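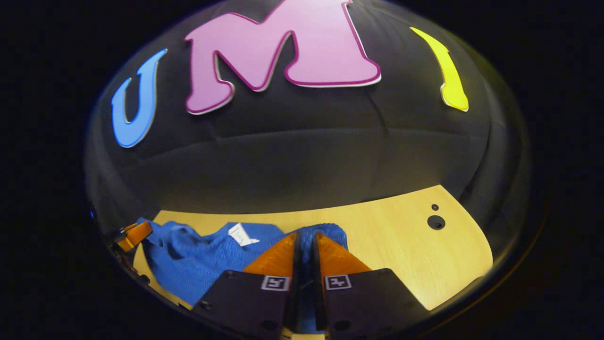 Week 6. Consumption, speed, and who decides what we need. Start from the claim in the reading: more stuff moving faster does not mean people are better off. Hold that next to the usual story (growth = progress) and ask who tells each one. Note how little it takes to pull an eye. Three big letters, U M I, blue and pink and yellow on black, and you've read them before you meant to. Advertising lives off that. Color first, word second, and the thing being sold comes a long way after. Keep this in mind for the Duvine section below.

Terms for this week (know them, don't memorize):

Enclosure - taking something held in common and putting a fence or a price on it. Land first, then water, seed, now time and attention.

Externality - cost that lands on someone who wasn't in the deal. Economists treat it as a leak. Khumalo's argument is that it's the plumbing.

Sufficiency - "enough" as a goal. Different from efficiency. You can be very efficient at making junk.

Case 1. Farkora and the wells

Valley town, 4000 people, mostly small growers. Farkora bottles water and wants a second pumping site. Offers 40 jobs and a new road. Opponents say shallow wells will drop first and those belong to the poorest farms. Company says its own study shows no effect. Opponents ask to see the study. Company says commercially sensitive.

Questions people always raise here: aren't 40 jobs worth something? Yes, obviously. Don't wave it away in your papers. Ask what kind, how long, who gets them, what the growers were already living on before anybody counted it as a job. Subsistence work doesnt show up in the figures so losing it doesn't either.

Gerrit Coetzee's reply to the campaign is in the packet and you should read it properly. He thinks the protesters are romantic about small farming, and that most of their kids want to leave. Strong point. Tobiloba Obi answers it (same packet, short) by asking why they want to leave and whether the price of onions has anything to do with it.

Case 2. The Zwane road

Faster road to the city, trip cut by 11 minutes. Sold as time saved. What happened to the time: people took jobs farther off, the two village shops closed, everybody now drives to the big store. Total hours in the car went up. Illich territory, if you did the optional reading. Counterproductivity = past a certain point the tool makes the problem it was meant to fix.

Be careful, though. Ambulance also gets there 11 minutes sooner. Ulises Quiroga makes a lot of this and he's right to. A critique of speed that has nothing to say to a sick person isn't finished.

Case 3. Duvine

Clothing, cheap, new line every few weeks. Short section, we'll do most of it in discussion. Main idea: the wish comes off the same production line as the shirt. Against this, see Shabalala, who says it insults buyers to talk as if they can't think. A cheap shirt is sometimes just a cheap shirt and you needed one. So where does manufactured desire begin? I dont have a clean answer, come with one.

Is it a fight against a company or against a way of doing things? Both campaigns we've looked at split over this. One side wants Farkora out, full stop. Other side says Trornard would just buy the site the next month. Practical consequnces: first group wants a boycott, second wants the water law changed. Boycott is quick, easy to join, easy to forget. Law takes years. Possibly you need the first to get people in the room for the second. Zanele Khumalo says so, chapter 3, but her evidence is one town.

Local vs. far away - left over from week 5. We said we'd come back to it, running short, will try next time.

Response paper: 2000 words max, due April 9, 2024. Pick ONE case. State the strongest version of the view you disagree with before you argue against it, at least a full paragraph. Papers that skip this lose marks, and a lot of the March ones did. Quote from the packet, page numbers please. No need for outside sources.

Next: the gift, reciprocity, debt. Read Tumelo Shabalala's essay up to the section break, plus the two pages on harvest sharing.

We use cookies to remember your settings and see which pages get read. Accept all | Manage preferences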